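The Long Round

By half past six on a Wednesday the windows of the Kikthorpe judo club are already fogged over, and you can hear the place before you can see it. It's the slap of forearms on the mat, over and over, forty kids learning how to fall down. I stood in the doorway with my shoes in my hand and grinned like an idiot. I hadn't been inside a judo hall in years, and the sound got me right away.

I'd come for the adults, who take over at eight. Kikthorpe has built its year on something called the long round, and people in the regional judo scene will talk your ear off about it. Regular practice rounds last four or five minutes. The long round lasts 20, with one partner, no score, and no stopping to fix your jacket unless it's actually over your head. You throw, you get thrown, you get up, you grip again.

Nobuhle Xaba brought it with her when she took over the evening classes. She is small and quick and laughs with her whole face, and she has a left-sided shoulder throw that I watched eleven times without once working out when it started. "The first few minutes you're showing off," she told me. "Then you get tired, and you have to do judo."

She got the idea at a training camp in Rilport, where an old coach paired her with a woman who had a good 30 pounds on her and then walked off to make tea. Xaba lost every exchange for a quarter of an hour. Then her partner leaned forward a little too far, and over she went! Xaba still describes that throw with her hands, gripping a sleeve that isn't there.

I was handed a borrowed jacket and a partner, a retired bus mechanic named Hasen with a grip like a vise. He foot-swept me before I'd finished bowing, or so it felt. He apologized, helped me up and did it again. By the middle of the round I had stopped thinking about my hands, and I was breathing through my mouth and watching his hips, and somewhere in there I caught his ankle as it came forward. He sat down hard and beamed at me. I may never be that happy in a gym again.

The club now has 183 members, and in November it hosts its own open, with about 200 entries expected across the age groups. It will be the biggest event the hall has held, and the mats from the kids' room will have to come downstairs to make a third area. Entries closed early in two of the women's weight classes, and Xaba is especially pleased about that.

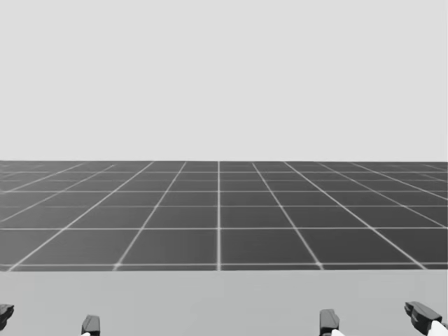
A gridded floor under a plain gray sky, in a computer rendering.

She won't be competing herself. A knee that went in her last season at Atanasov, the club where she trained through her twenties, still complains on the stairs. But she'll be matside for every Kikthorpe player, down to the six-year-olds, and she has promised to keep her voice down - a promise the parents find very funny.

When the last round ended, people lay flat on their backs where they had finished, steaming slightly. Hasen was already asking who had the broom. I drove home with the windows open and both forearms too tired to work the radio, and the next morning I called to ask what a beginner's membership costs.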